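Steiner fleece pilling after two washes, is this normal now?

Forum: Clothing Care and Laundry
Views: 1,701

brackish_tom
I'll keep this short because I already wrote a longer version and the board ate it.

I've bought Steiner sweatshirts for years. The old ones are in the garage now, covered in paint, and they still have a smooth face on them. The one I bought this fall started pilling under the arms and across the stomach after two washes. Cold water, inside out, no dryer. I wrote to the company and got a reply telling me that "some surface change is part of the character of the fabric." I don't want character. I want a sweatshirt.

Has the fabric changed or am I doing something wrong?

mulemeadow
Same reply here, word for word, about a pair of sweatpants. So somebody has that sentence saved.

My guess is the yarn. Shorter fibers are cheaper and they work loose faster. Can't prove it.

Oakum
You can't prove it and neither can anyone else on this board. Every couple of months we get a thread saying a brand went downhill, and it's always based on one item. My Steiner quarter-zip is from last year and it's fine.

What detergent are you using? What else goes in the load? If you're washing fleece with jeans and a couple of towels, there's your pilling.

brackish_tom
Ellico liquid, the unscented. And no, no jeans. I wash the fleece with T-shirts and that's it. I'm not new at this.

Oakum
Ellico has enzymes in it. Enzymes on a cotton blend will thin the surface over time.

mulemeadow
Over time, sure. Two washes isn't time. Also I'd like to see where you got that, because the enzyme thing gets repeated here constantly and the source is always some other thread on here.

Oakum
Fair enough. I read it here.

pennyroyal_77
Jumping in with my own problem since it's close to the same subject. I have a dark red one, not Steiner, store brand, and I can't tell whether I should be doing anything to it before I put it away. It's on the bed while I sort the rest of the stuff for the cedar chest. 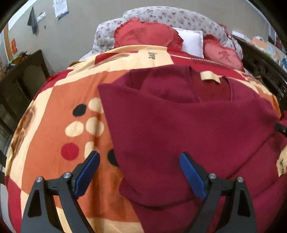
The red one, collar end with the label.

My mother used to rinse anything red in vinegar to "set" the color. My sister says that's nonsense and all you get is a sweatshirt that smells like salad. I've got white pillowcases going into the same chest and I really don't want pink ones.

Oakum
Your sister is right. Vinegar doesn't set a dye that's already been through the factory. If it's going to bleed, it bleeds when it's wet. Dry cloth sitting next to dry cloth in a chest is not going to do much of anything.

lintbrush
I wouldn't be so sure. I had a navy blanket mark a cream one in a plastic tub. The basement was damp, which probably had a lot to do with it, but it happened. I'd put an old sheet between them. Costs nothing.

mulemeadow
A damp basement has everything to do with it. Pennyroyal, is the chest somewhere dry?

pennyroyal_77
Upstairs hallway, dry as anything. I'll do the sheet anyway. Thanks.

And does cedar do anything against moths, or is that another one for my mother's list?

Oakum
A little, when it's fresh. An old chest that barely smells of cedar is a wooden box. Clean clothes and a tight lid do most of the work. And if your sweatshirt is polyester, a moth isn't after it in the first place. Worry about the wool.

lintbrush
Unless there's food on it. I've seen holes in things that weren't wool.

Oakum
You've seen holes. Did you see a moth?

lintbrush
No, I saw holes.

brackish_tom
Could we get back to the pilling at some point.

cukbridge_resident
I can add something. I used to work the counter at a laundry in Cukbridge, wash and fold, and fleece was the thing people complained about most. They all blamed us. My boss blamed the clothes. I was never convinced by either side.

What made a difference that I could see was how full the machine was. People's stuff rubs against itself when it's packed in. When I did the sweatshirts in a half-empty drum they came out looking the way they went in. When the Monday rush was on and we stuffed the machines, they came out fuzzy. Same soap, same water.

So, Tom, how full do you run it?

brackish_tom
Pretty full, I guess. It's a small machine. I have kids.

Oakum
So it's the load.

brackish_tom
The load was the same for the old ones! That's the part everybody skips. Same machine, same kids, same soap. The only thing that changed is the sweatshirt.

mulemeadow
I'm with Tom on that one.

cukbridge_resident
Could be both. A better fabric puts up with more.

lintbrush
Has anyone used the Breter shaver? The battery one for taking pills off. I see it recommended everywhere and every review sounds like it was written by the same person.

mulemeadow
I own one. It works on the flat parts and chews anything near a seam. You're also shaving off fabric each time, so I don't know what people think they're gaining. The pills come back and now the cloth is thinner.

Oakum
Pills stop once the loose fibers are gone. Shave it two times, three times, and it settles down. I've done it on a cardigan.

mulemeadow
One cardigan. I thought we weren't going by one item.

Oakum
Okay, I walked into that.

pennyroyal_77
I don't have much pilling on mine so far, but I've also been washing it by hand in the tub, which I'm getting tired of. I had it out again today to check under the arms before folding it.
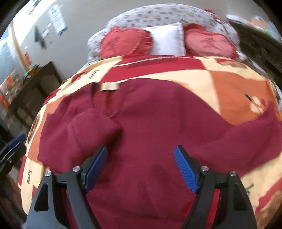

If I put it in the machine with a mesh bag, does the bag really help, or is that one more thing to buy? I've seen people swear by them for fleece, and then I've seen people say the bag itself rubs and makes it worse.

cukbridge_resident
We used them for customers who asked. It keeps zippers and hooks off the fabric. I never saw one stop pilling. Turn it inside out, short cycle, don't stuff the drum, and I'd skip the bag.

lintbrush
A pillowcase with a knot in it does the same job. Not one of the white ones, obviously.

pennyroyal_77
Ha. No.

Should I use softener? The tag says not to, but the tag says not to do almost everything.

Oakum
The tag is right for once. Softener leaves a coating and fleece goes flat and greasy. Skip it.

mulemeadow
Agree with Oakum, mark it down.

brackish_tom
Update for anyone still reading. I wrote to Steiner again and asked straight out whether the fabric was the same as it used to be. They sent me a coupon. They did not answer the question.

I'm going to try one more wash in a half load like Cukbridge said, on the second sweatshirt, which still has the tags on. If it pills I'm sending it back and they can keep the coupon.

Oakum
If you wash it you can't send it back. Read the return page first.

brackish_tom
Reading it now. Great.

mulemeadow
What's it say?

brackish_tom
"Unworn and unwashed." So I either find out or get my money back, but I can't do both. I'm returning it.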